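**For release: April**

# Drundside's shared workroom opens its doors, tables and all

Hello from Drundside! I'm Sofia Rocha, I look after the shared workroom at Lirklow, and I've been told a press release should get its news in early, so: we are open to new members from the start of April, we have 38 places going, and you can come and have a nose around before you sign anything.

If you knew the building in its old life you'll remember a corridor with seven locked offices off it and a carpet the colour of gravy. All gone! It's one big room now, and people can walk from one end to the other without asking anyone to tuck their chair in (I timed myself doing it with two mugs of tea and didn't spill either).

Most of the money went on the floor and the lighting, and what was left went on furniture. We bought the bulk of it second-hand through Branel, who cleared out a college library and let us have first pick. I was set on matching desks. Lavanya Subramaniam, who planned the layout for us, was very much not, and she won. So you'll find white desks along the wall for people who like to get their heads down, a little round table for a natter, and one big wooden table in the middle that anyone can use for anything.

"People will work where there's room to spread out," says Lavanya. "I wanted a table you could cover in your stuff at ten in the morning and hand over clean at four."

That last bit matters to us. The middle table can't be reserved and it doesn't belong to any one group, so the rule is that you clear it and wipe it down when you've finished. There are wipes kept out for exactly that. Bags go on the floor, bins are for everyone, and if you finish a packet of anything, please tell me and I'll order more.

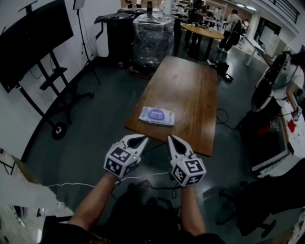

*The big table in the middle of the workroom, wipes at the ready.*

Membership is £20 a month, with no joining fee and no minimum stay. Small firms can pay £700 for the year, which covers up to 4 people. The whiteboard and the big screen on wheels are included, just wheel the screen back when you're done with it.

We're holding an open afternoon in April, from two until six, with cake from Kandasamy's over the road. Come in, sit down, try a few chairs. I'll be the one with the tea.

**Press contact:** Sofia Rocha, Lirklow Workroom, Drundside. Photographers are welcome at the open afternoon, but please let me know you're coming so I can save you some cake.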